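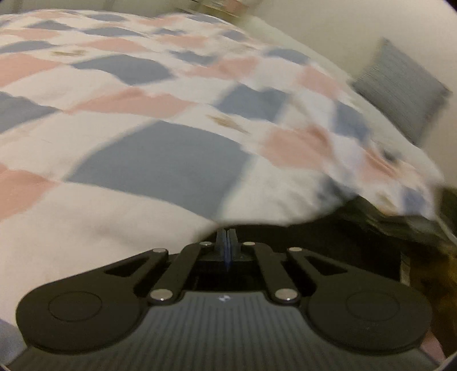
Bed-making practice with a hand-held gripper, Starkness home chores project.

LEDPORT, April 2023 – We get asked all the time whether a machine can make the bed yet. Well, I run the chores project at Starkness, and today we're announcing 200 more hours of bedroom work with our partners at Bretinano!

Shirts on a shop shelf are one thing (they're all folded the same way). A rumpled duvet is far harder, and dark clothes left on top of it are harder still.
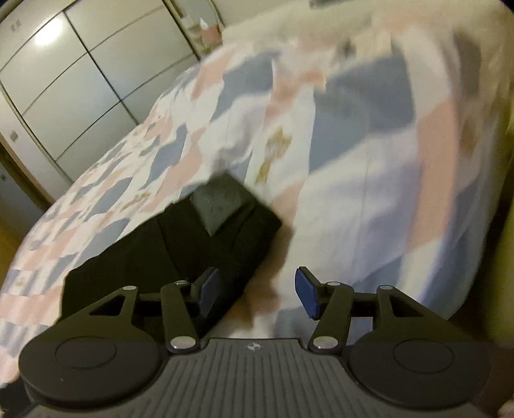

Can I buy a machine that tidies my bedroom?
Not from us, and not this year. We'll show what we've got in December, in 15 ordinary homes.

Shops and households wanting to take part can write to the Starkness press desk in Ledport.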